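How Does a Robot Learn to Pick Up Laundry? 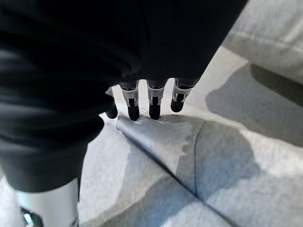 Robot fingers under black cloth, with two fingertips pressing on a fold of light gray fabric.

You probably learned to grab a shirt before you could even talk! For a robot, a shirt is a tough puzzle. A wooden block keeps its shape when you squeeze it, but cloth flops, bunches up and slides, and it never lands the same way twice.

So robots need examples, and lots of them. At the Bainbridge learning lab, a team is building a robot helper called Plirinum, and they began in November by showing it how to handle clothes and blankets.

What is an example?

One example is a recording of one try. A person guides the robot's hand from start to finish while the computer saves what the camera sees and how each finger joint bends. A short try might take 43 seconds. Then everything gets messed up again and it's time for the next one!

The team has almost 800 tries saved so far. Some of them are flubs, where the cloth slips away, and those get a special label so the computer doesn't copy them.

Why so many?

Imagine you had only ever seen one dog, and it was small and brown. Would you know that a giant white one was a dog too? A robot has the same trouble. If it only practices with black cloth on a gray seat, a red towel on a bed could really confuse it. The team swaps in six different fabrics and keeps moving things to new spots.

Try it yourself!

Drop a sock on the floor three times and draw its shape each time. How different are your drawings?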